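Speaker notes: Two Fingers, Wet Dishes
Posted in February by the Clarkia bench team
18 shares | 3 comments

Slide 1. Title up while people sit down. Say hi, say where we're from (Peltport), and get going fast because the good stuff is in the middle.

Slide 2. The question we started with. We had two sets of fingers for the same parallel gripper and couldn't agree on which to keep. Flollness makes a wide, flat, soft pad. Wiriya makes a narrower one that tapers to a blunt tip and has a textured face. Everyone had a favorite and no one had numbers, so we went and got some!

Slide 3. How we ran it. Same arm, same wrist camera, same controller settings, same kitchen counter and sink. We did 1,000 grasps with each set. Bowls, cups, forks, spoons, kids' plastic stuff. Ask for a show of hands: who has tried to get a robot to pick up a fork lying flat on tile? (Wait for the groans.)

Slide 4. Bowls. This is the part I love. A steel bowl with a rolled rim sounds like an easy win, you just pinch the rim and lift, but the shine is hard on the camera. Glare moves as the arm moves, and the rim the software thinks it sees slides along with it. We got much better once we had the arm stop for a moment above the bowl, look again, and only then come down.

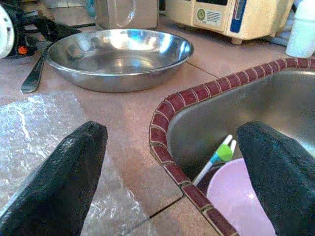

Slow down here. The other thing we learned on bowls is that the approach angle matters more than squeeze force. Come in straight and both sets do fine. Come in tilted and the wide pads hit the inside wall before they ever close, while the narrow ones slip past it. Play the clip twice, people miss it the first time.

Slide 5. The sink. Whole different game. There's a raised rim to clear, the walls are close, and things lean on other things. Of the 1,000 grasps per set, 511 were inside the sink. The Flollness pads got 4 in 10 of those and the Wiriya pads got 7 in 10, and I remember just staring at the screen when that came up.

Slide 6. Be fair to the wide pads! On cups they were lovely. Gentle, steady, hardly any slips. If your job is cups on a shelf, buy those and be happy.

Slide 7. Wear. We kept the narrow pads on after the test and hit 4,000 closes before the texture started to smooth out. Pass the worn pair around the room (get it back this time).

Slide 8. What's next: a lighter wrist mount, and a second camera off to the side so the fingers stop blocking the view right when we need it most. Then questions. Leave the clip looping.

Comments (3)

gripfan: Great talk. Did you change the closing speed between sets?
Reply from author: No, same speed all the way through. It's on the list for the spring runs.

tilecounter: Would love to see the fork clips posted, even the bad ones.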